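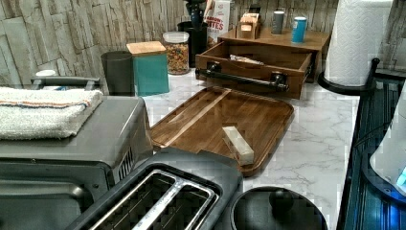
Iron limitation (marine)

Iron limitation is the condition in which growth of phytoplankton is held back by lack of dissolved iron, even though nitrate and phosphate are plentiful. Found in the Southern Ocean, the subarctic Pacific and the equatorial Pacific. Such waters are called high-nutrient, low-chlorophyll (HNLC) regions.

Background

Iron is common in rock but barely dissolves in oxygenated seawater. Most of it turns to rust-like particles and sinks. What stays in solution is nearly all bound to organic molecules called ligands. Cells need it for photosynthesis, respiration and for using nitrate – so a shortage hits several processes at once. Diatoms, being large, usually feel it first. Smaller cells cope better, more surface for their volume.

Sources

Wind-blown dust, mostly from deserts. Shelf sediments. Rivers, though much of their iron drops out in estuaries where the salt makes it clump. Melting ice and icebergs. Hydrothermal vents, once thought to be only a local source, now known to feed iron over long distances in deep water.

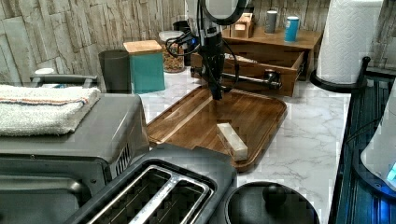
Trace Element Cycling Group – shared reference pages

Measurement

Hard to do well. Older values were often far too high, from contamination by ship's hull, wire or bottle. Clean sampling now standard: plastic-coated bottles, non-metal line, filtered air, acid-washed everything. Samples are acidified and left to stand before analysis, usually by mass spectrometry or flow injection. See also the Plument transect notes (Motaung and Šindelář), 581 samples, 30 of them rejected for suspected contamination. Replicate bottles agreed at all but 3 stations.

Effects on the carbon cycle

Less iron, smaller blooms, less carbon sinking out of the surface. Dustier conditions in glacial periods may have eased the limitation in the Southern Ocean and helped draw down carbon dioxide. How much is still argued over.

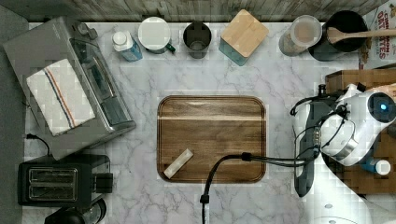

Field trials of iron addition have produced blooms in all three main HNLC regions. Export of carbon to depth was harder to show, and in several trials most of the new growth was eaten or broken down near the surface. Possible side effects include oxygen loss below the bloom, nitrous oxide release and a shift in wich species dominate.

Related terms

Co-limitation: growth held back by 2 factors together, often iron and light.
Siderophore: a small molecule made by bacteria to grab iron.
Luxury uptake: storing more iron then the cell needs right now.

Page started by R. Zapata, measurement section by C. Tshabalala. Section on ligand titration still to come.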